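Inora teleoperation work group
Minutes of the May meeting, Trirkside lab, second-floor room
Start 2:00 p.m.

1. Minutes of the previous meeting

Accepted with one correction. Under item 4, the leader arm joint offset is stored on the Wandport host, not on the arm controller. The copy on the shared drive has been changed.

2. Status of demonstration recording

Total accepted episodes for the sorting task stand at 3285, against 3041 at the last meeting. All new episodes were driven from the leader arm. Kinesthetic recording (operator moving the follower arm directly in gravity compensation) remains suspended for this task. The operator's hand enters the wrist view in too many of those clips, and the grip force channel is meaningless when the fingers are being pushed by hand.

The group agreed to keep kinesthetic recording for the drawer task, where the wrist view is not used in training.

Session length was discussed. Operators report that approach paths get sloppy late in a session. The limit is set at 50 episodes per operator per session, then a change of operator. Rejected episodes count toward the limit.

3. Wrist camera view and start pose

The start pose was revised after the last meeting so that both fingertips, the object and the bins are in view before the first commanded motion. The group went over the new view using the can setup. The object now sits between the fingers and the bins, with clear tabletop in front of it. Part of each finger is still lost at the lower corners. This was accepted, as the tips are what the operator steers by. 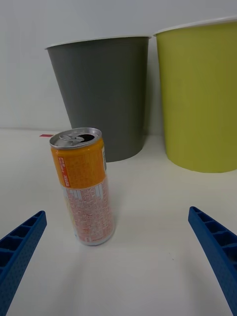

Figure 1. Wrist view, can upright on the table, fingers open, gray and yellow-green bins behind.

Points raised on the view:

The can overlaps the lower part of the gray bin. One member asked for the bins to be moved back so that there is always a gap. Decision: leave the bins where they are. Overlap will occur in use and the data should contain it. The yellow-green bin runs out of view on the right, and operators should confirm its position by direct sight before starting.

The can stands nearer to the left finger than to the right. With the fingers closing symmetrically, contact on one side first will push a light can before the other finger arrives. Operators are to center laterally before descending, and to pause for a short moment with the fingers open on either side of the object. The pause gives the segmenter a clean boundary between approach and grasp.

Opened cans are allowed in the object set, provided they are empty and rinsed. Tabs may stay on. The object sheet will be amended to say this, as the current text only says "beverage containers."

Shadows on the white tabletop were noted. No change to lighting. The group does not want to chase shadows in one cell and then find the policy depends on it.

4. Remote link to Wandport

Remote driving from Wandport was tested over the building network and then over the outside line. Median round-trip delay on the outside line was 93 ms. Operators could complete the pick at this delay but slowed down on the final descent, and two of them overshot the bin rim on release. Episodes from the outside line will be tagged as remote and held out of the main set until the next training run has been compared with and without them.

The clutch pedal on the Wandport station drops its state when the link recovers from a stall — the follower holds position, which is safe, but the leader has usually drifted by then. Re-engaging produces a jump. Leung will supply a firmware change that requires the leader to be matched to the follower pose before the clutch can close. No remote recording until that is installed.

5. Labeling

Success is to be marked by the operator at the end of each episode and checked by a second person from the video. An object released on a rim that later falls into the correct bin is a failure for labeling purposes. Regrasps are accepted, up to two per episode.

6. Actions

Update object sheet for opened cans: Trirkside.
Add session limit to the recorder start screen: Inora.
Clutch matching firmware: Leung.
Repeat delay test after firmware, same operators: Wandport and Trirkside.
Add remote tag to existing test episodes: Wandport.

Closed 3:25 p.m. Next meeting to be set once the firmware is in.

Recent items
Work group minutes, April
Leader arm calibration procedure, rev. 3
Drawer task: recording notes
Episode rejection codes
Wandport station setup checklist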